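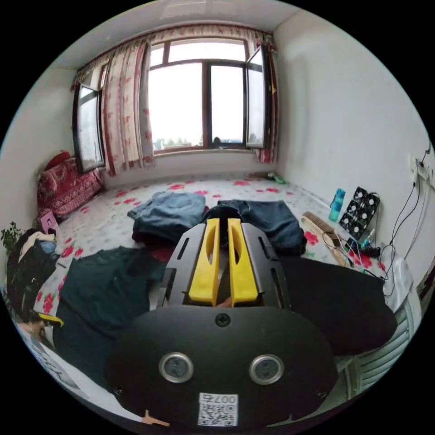

Divya Thevar wrote in last week to say our court pages read as if we only turn up on the first day of a trial and the last. Fair enough, Divya! I edit the Brudar Courier, I've got one person covering the courts at the moment, and when two hearings land on the same morning one of them goes unreported. So I'm hiring.

I'm looking for a part-time court reporter, 2 days a week to begin with, starting in July. You'd mostly be at the district court in Brudar, with the odd trip out to Siko when the land cases are on (bring a sandwich, they run long). You'd sit through hearings, take clean notes, and send me 400 words by 4 p.m. that a person who has never set foot in a courtroom could follow.

I don't mind whether you've got a journalism degree. I do mind whether you can tell an allegation from a finding, spell everybody's name right, and call a lawyer back when a quote looks shaky. If you've worked as a clerk or a paralegal, or you've been writing up council meetings for your own newsletter, I'd love to hear from you.

Pay is $160 a day plus bus fare. You get paid for the day even if the case is adjourned after five minutes, and it will be, more often than you'd think. Quang Đồng, who has had the court beat to himself for more than 2 years, will take you along for your first few hearings and show you how to read the docket.

To apply, send me a page about yourself and one story you've written, published or not. No cover letter in legal Latin, please. Kavitha Nambiar on the front desk is collecting everything, so put "courts" in the subject line and she'll pass it to me. Applications close Sunday at midnight, and I'll answer every one of you myself.

Noémi Sárközi
Editor, Brudar Courier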